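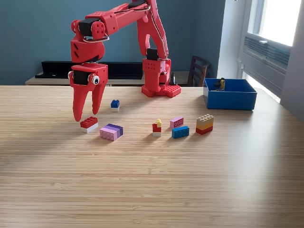
Reply from Pernix Support: Please don't use a knife or pliers on the stuck ones. We have had several tickets where the bricks came apart fine but the edges were ruined, and we can't take back bricks with tool marks. Before anything else, can you tell us which stacks won't separate, whether they arrived that way, and what they have been washed with?

Ticket 2251
Subject: Used bricks stuck together after washing
Opened: 01/06/2022
Product: Pernix mixed used bricks, small bag
Status: Closed

Original message from customer

I bought a small bag of your used bricks to fill out what we already had at home. They came a bit dusty, so I washed them in the sink with Arura dish liquid and left them on a towel overnight. I didn't take the stacks apart first. Now some of them will not come apart by hand. The red brick on the white one is the worst. I can get a fingernail into the seam but nothing moves. The table they are on is plain light wood and I would like to avoid prying against it if possible. What do you suggest?

Customer, second message

They were all loose or came apart easily when the bag arrived, as far as I remember. The stacks were built here afterward and then went into the water that way. Arura dish liquid, the regular green bottle, warm tap water, no bleach. Stuck so far: the red on white, and the green one. I haven't tried all the others. I have a brick separator from a Mindum storage set but it slips off the studs. No knife has been used.

Pernix Support

Thanks, that helps. Soap that dries between two bricks leaves a film, and the film grips. The bricks themselves are probably fine. Please try this in order and stop when something works:

1. Fill a bowl with lukewarm water, no soap. Tap water is OK. Do not go hotter than you would use for washing your hands.
2. Put the stuck stacks in, with the open underside facing up so the air can get out.
3. Leave them for 30 minutes.
4. Take them out and twist, very slightly, one brick against the other. Don't bend them lengthwise.
5. If there is no movement, repeat with fresh water.

On the separator: it should work better while the bricks are wet. Press it down on the studs of the top brick and rock it back slowly. Do this on a folded towel and not on the bare table. The towel keeps the brick from skating and saves the wood.

Customer

Did steps 1 to 4. The red brick came off the white one on the first try, with a twist. There was a cloudy ring on the white brick where the red had been sitting. It wiped off with a wet cloth.

The green stack is still stuck. It is three layers – lime on top, then a medium green, then dark green at the bottom. The top two seem to turn a tiny bit but the bottom one is solid. Second soak did nothing.
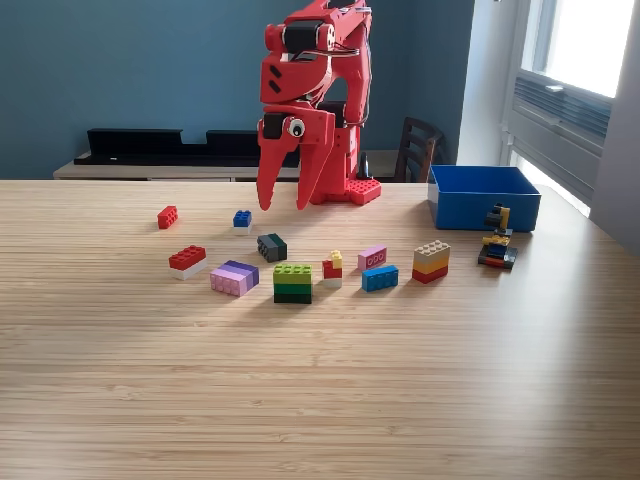

Attachment 2: loose bricks and stacks on the table, green three-layer stack in the front row.

Pernix Support

Received, thank you. A stack of three is harder to deal with as one block, so please work from the top down:

Take the lime brick off first. Use the separator while everything is wet.
Once the lime one is off, put the remaining pair back in clean water overnight.
In the morning, fit a spare brick of about the same length onto the studs of the medium green one. It gives you more to hold. Then rock gently from one end.

The dark gray 2x4 would do for the spare if it is one of the easy ones. Don't press it on too hard or you will have another stack to take apart.

Customer

Lime is off. The other two are soaking.

Customer

Update. The dark green is off. Overnight soak, then the dark gray brick on top as a handle. It took a few tries and there was a click when it let go. No marks that I can see. I also checked the purple and pink one while I was at it and that came apart dry.

One more question. I want to wash the rest of our bricks, including an older box from Chornovol that has been in a closet since last May. Can they go in the same water?

Pernix Support

Glad they are apart. Yes, the same water is fine. Take every stack down to single bricks first, use a small drop of soap at most, and rinse until the water runs clear. Dry them studs down on a towel so the water drains out of the tubes. We would leave out anything with stickers or printing – wipe those with a damp cloth.

We don't know the Chornovol bricks, so try one or two before you put the whole box in.

Customer

Will do. You can close it.

Resolution: Soap film between bricks. Separated by soaking in plain water. No replacement sent.
Article updated: "Washing used bricks", line added about taking stacks apart before washing.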